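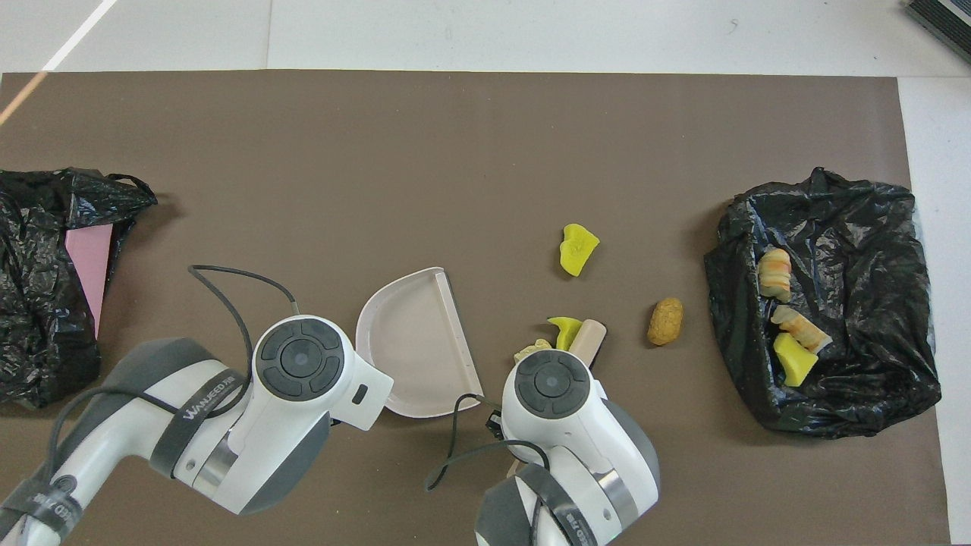
I have been promising a proper write-up of the cleanup task since before the summer, and my sister (hi!) keeps asking what it is I do all day, so get yourself a cup of something and settle in.

The short version is that we are trying to teach two arms to tidy up little bits of stuff with a dustpan and a couple of garbage bags. One arm is supposed to look after the pan while the other helps the scraps along, and then everything should end up in a bag. My five-year-old nephew can do this, grudgingly. For the arms it is a wonderfully hard problem, and I have grown fonder of it than I probably should.

The trouble is the bags. A sponge is a sponge wherever you put it down, but a black plastic garbage bag is a new object every single time you touch it, all folds and shine, and the opening wanders off while you are thinking about something else. Our first policy, which everyone calls Birnach for reasons lost to history, learned from 519 demonstrations in which the bags had been laid out very nicely. Too nicely! Out of 29 test runs with the bags crumpled up any old way, it finished two.

Setsuko Ishida was the one who suggested we stop being so neat. We recorded a fresh set of demonstrations with the bags bunched up and the bits scattered wherever they fell, and we kept the clumsy moments in, including the ones where the operator missed and had to come back for a second try. I had always trimmed those out -- I thought of them as mistakes -- and it was a little humbling to see how much the new policy, Zanside, got out of them. Same 29 layouts, and this time it finished 21.

Most of the eight failures were small round pieces that rolled away from the lip of the pan. Yae Hosoda thinks the pan is being tilted too early, and I think the wrist is coming in too fast, and we have been having this same friendly argument over lunch for quite a while now. We will try slowing the wrist down first, mostly since that only means changing one setting and I would like to be right about something before October.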